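Bondlow Residents' Association Opens Comment Period on Proposed Bylaw Changes

Written comments accepted through the end of July; members to vote in the fall

BONDLOW – The Bondlow Residents' Association has opened a comment period on a set of proposed changes to its bylaws, the first full revision since the association took over maintenance of the Skimport Road paths and the Barbosa Pond dam.

The draft was approved for release by the board at its June meeting. It covers how members vote, how vacant board seats are filled, and how much the board may spend from reserves without going back to the membership.

Under the current bylaws, a ballot must be returned on paper, either by mail or in person at the association office. The draft would let each household choose between a paper ballot and an online one. Households that make no choice would keep getting paper. Only one ballot per household would be counted, as is the case now, and a household that sends in both kinds would have its paper ballot counted.

The draft also lowers the number of ballots needed for a valid election. The association's last election drew 168 ballots, a little over the minimum, and the deadline had to be extended before that number was reached. The proposed minimum would be 80 ballots for board elections. Changes to the bylaws themselves would still need the higher number.

"We had people running for the board who didn't know for almost two weeks whether their election would count," said Kristof De Smet, president of the association. "The candidates found that hard, and so did the staff who had to keep calling households for ballots. The board thinks a lower number is reasonable. Some members have told us they think it's too low, and we'd like to hear that in writing so it goes in the packet with everything else."

On vacancies, the board may now appoint a replacement to serve out the whole of a term, however long that is. The draft limits an appointment to the time left before the next regular election. At that point the seat would go on the ballot for whatever remains of the term. Appointed members could run for the seat. Two seats are currently held by appointed members, and both would be covered by the new rule if it passes.

The spending section applies to the reserve fund only. The board would have to publish a notice before taking up any reserve item that is missing from the adopted budget and hold the vote at a later meeting. Emergency repairs to the dam, the spillway and the footbridges are exempt, but must be reported to members at the next regular meeting with the cost and the name of the contractor.

A separate section changes the rules for candidate statements. Statements would be printed as submitted, apart from formatting, and mailed with the ballot. The present rule lets the elections clerk shorten a statement that runs over one page. Under the draft, an overlong statement would be returned to the candidate, who would have two days to send back a shorter one.

No change is proposed to the annual assessment, the size of the board or the length of a regular term.

How to comment

Copies of the full draft, with the current wording printed next to the proposed wording, are available at the association office and at the front desk of the Womik Community Center. Comments may be mailed, dropped off at the office, or handed in at the July board meeting, which begins at 7 p.m. in the Womik Community Center meeting room. Each comment should include the writer's name and street address within the association. Unsigned comments will not be included in the packet.

Members may also speak at the meeting. Sign-up opens at 6:30 p.m. at the door – there is no need to register ahead of time. Renters are welcome to comment and to speak, although the vote itself belongs to the owner of record unless the owner has assigned it in writing.

The board will review comments in August and may amend the draft before it goes to members. Any section that is changed will be sent to all households again before ballots are mailed.

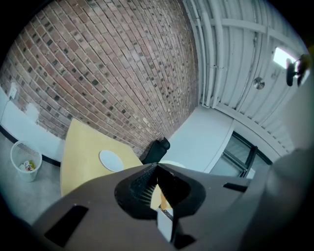
Ballots on the bylaws will go out separately from the ballots for the board election, in their own return envelope. Owners who have moved or changed their mailing address should notify the association office before the end of August.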